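Where Does Wool Get Its Color?

Sheep come in white, cream, brown, gray and black. So how do we end up with yellow sweaters and bright blue mittens? The answer is dye, and people have been making it for thousands of years!

Long ago, all dyes came from nature. A leafy plant called weld gives a sunny yellow. The roots of a plant called madder make red and orange. And blue? That comes from indigo or woad leaves, which look perfectly green while they're growing!
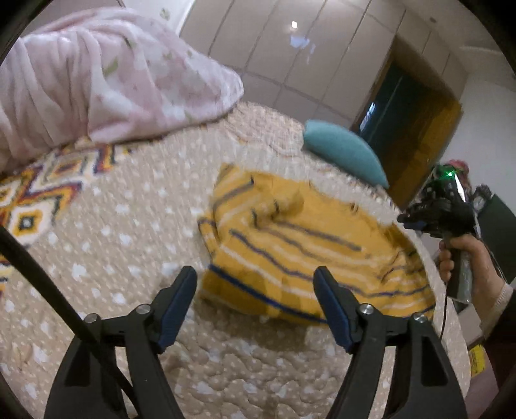 To dye yarn, you soak it in a big pot of water with the color mixed in. Many plant dyes need a helper called a mordant (say it like this: MOR-dunt). A mordant grabs the wool on one side and the dye on the other, so the color doesn't wash away.

Want to make stripes? Knitters work across in one color, then switch to another ball of yarn and keep going. Stripes can be just one row tall or 50 rows tall. You choose!

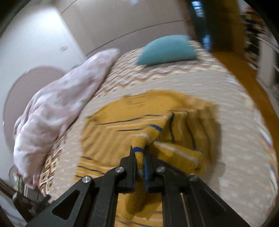

Indigo has a great trick, too. Yarn comes out of an indigo pot looking yellowish green. Then the air touches it, and it turns blue right before your eyes!

Ask a grown-up to help you try dyeing with onion skins. They make a lovely golden yellow.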